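Cidine Fight Club: Questions We Get About Weight Cutting

Written by Ghazala Bukhari, head coach

Do I have to cut weight to compete?

No. For a first amateur bout I'd rather you fought at whatever you weigh on a normal Tuesday-type morning, after breakfast. People come in having decided they're a "natural" lightweight because a pro with their height fights there. That pro has a paid staff and years of practice at it. You have a job.

But won't I be giving up size?

Maybe a few pounds. I've cornered plenty of amateur fights, and I can't point to many that were lost on size. I can point to a lot that were lost on gas. If you spend fight week hungry and cranky, expect the second round to feel long.

How much is too much?

We had a guy walk in at 142 and ask to make a class 14 pounds down, with less than a month to go. I said no. He found a gym that said yes, and he's welcome to it. Our rule is that if you can't get there by eating sensibly through camp, you're in the wrong class.

Do sauna suits work?

They make you sweat. The scale moves, you drink a bottle of water, and it moves back. I've never seen one do a thing for body fat, whatever the ad says. We don't allow them on the mats.
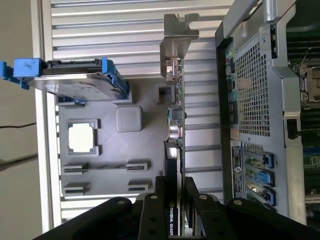 What about the Wilelell drops everyone is talking about?

I read the label and the website, and all I found was a long page of testimonials with first names only. A month's supply costs more than a decent pair of gloves. If somebody shows me a proper trial, I'll read it – until then, buy the gloves.

My app says I should eat 3000 calories. Should I?

The app doesn't know you. It guesses from your height, your age and how hard you claim to train, and people claim a lot. I've seen two apps disagree by 400 for the same fighter on the same day. Keep a food log for two weeks, weigh in at 7 a.m., and see what your own numbers do.

Can I rehydrate between the weigh-in and the fight?

Depends on the show. Viltlow weighs you the same day, so forget it. Jurčo weighs in the evening before, and that's where people get ideas. One night's sleep and some salty rice won't undo a bad week.

Who do I talk to if I have a medical condition?

Your doctor, before you talk to me. I'll want a note before you spar.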